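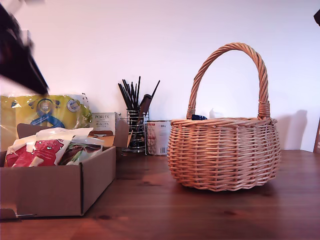

Tabletop set at the Huanca bench, with the gripper moving in over the carton.

Gripper comparison: Drullent fingers against the Bruvton pair

The February trials covered two sets of parallel fingers on the same arm, with the same controller and the same household items. Katherine Correa ran the arm and Sreekumar Thampi kept the log. The Drullent fingers are rigid and taper to a point. The Bruvton fingers are wider, with a soft pad bonded to the inner face.

Each set was given 104 pick attempts. The Drullent pair missed 19 and the Bruvton pair missed 42. Most of the Bruvton misses came on thin objects standing close together, where the pad touched a neighbor before the fingers had closed. On bagged goods the order was reversed — pointed tips tend to pinch one fold of plastic and let the weight swing, and two packages were dropped that way. A basket handle gave neither set any trouble once the approach angle was fixed.

Camera settings need more work. At the default exposure, fast wrist moves smear everything except the fingers themselves, which travel with the camera.

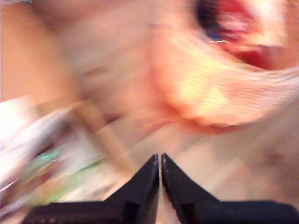

Shortening the exposure to a third of the default helped, at the cost of noise in the darker parts of the table. Kamala Kandasamy has asked for a second lamp before the next session. We also cut the wrist speed limit for any move that starts with the fingers nearly closed. The controller accepted the new limit only after a restart, and the manual does not mention this.

Open items: finger wear has not been measured, and the Dilel force sensor is still reading high by about 173 grams with no load. Nayeli Cuadros will repeat the zeroing procedure with the fingers removed. Logs for both sets are in the shared folder under the date of the last run, 1 March 2023. Comments on the scoring sheet should go to Sreekumar.

Recent items
Dilel sensor: first readings
Cable routing on the short arm
Restart times for the new controller
Bench bookings at Huanca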